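From: Triin Vanags
To: workshop-list
Subject: Re: [workshop-list] Open day in October, who's going?

Ardalan Yazdani wrote:
> Has anyone signed up for the Brostix open day? The page says
> "hands-on demonstrations throughout the afternoon", which last year
> meant a bowl of mints and a video. It's a long drive for me and
> I'd want to see an arm do something before I commit the petrol.
> Also, is the Etosen controller going to be there or is it still
> "coming soon"?
>
> Ardalan

Ardalan, all,

I went to the preview session yesterday with Piret, so I can save you some petrol or cost you some, depending on how you feel about pushpins.

The mints are back. The video has been retired, or at least nobody had found the cable for it by the time we left. What they've got is two arms running in the back half of the shop, and both were doing actual jobs while we stood there. One was putting lids on jars for Rätsep, very steadily, with a fellow in a clean apron standing beside it looking like the father of the bride. I watched 20 minutes of that, which is more lid than I needed. The other was Lech Sikora's, and it's the one I'd drive for.

Lech has it placing and pulling pins on an ordinary bulletin board laid flat on a table. He says he picked it as the cheapest fussy task he could think of. You need the pin upright, you need enough push to seat it and not so much that you bend it, and the board has a bit of give that varies from one patch to the next. There's a screen beside the arm showing the wrist camera's view, so you see the approach from the gripper's side and not from behind somebody's toque.
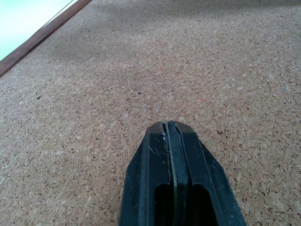

My question for Lech was about depth, and I asked it twice, the second time with hand gestures. With the camera that close, granulated cork is a pretty miserable thing to judge distance from. It's the same pattern of tan crumbs wherever you point it, and it goes soft toward the far side of the board. There are a few tiny specks on the surface, a couple of them reddish, and I wondered whether the software was hanging on to those. Lech says no, they're too small to trust, and it gets its bearings from the wooden edge when that's in view and from touch for the last bit. The finger tip is blunt and squared off, so it has a decent flat to touch down with. It's also scuffed, with fine white scratches on the left face, and I liked it better for that. The Ruten gripper in the glass case by the door has plainly never met a pin.

Numbers, for those who only read this list for numbers. The tally sheet taped to the bench said 609 attempts since they set up, with 570 good ones. Sarmīte Rimkutė keeps the sheet and does not round up. A pin that leans counts as a miss, and so does one that goes in straight but gets knocked on the way out. I asked whether a pin that's dropped and picked up again counts as one attempt or two and got a look, followed by "two". Piret reckons the leaning ones are mostly a pickup problem – the pin's already crooked in the grip before it gets anywhere near the board. Lech didn't agree, and they were still at it when I went out to move the car.

On the Etosen controller: it's there, it's powered on, and it's connected to nothing. The sign says "coming soon". I believe it's the same sign.

Practical things. Doors are at 1 p.m. and Lech's arm gets going about half an hour later. Park behind the tire place, not in front, they do tow. They're expecting 200 people over the afternoon and the back half of the shop holds maybe a quarter of that, so go early if you want to get near the screen. Coffee is by donation and priced accordingly.

If anyone's bringing a van from the east end, Piret and I would both go again and can chip in for gas. She has a box of longer pins she wants Lech to try. I gather he hasn't been told.

Triin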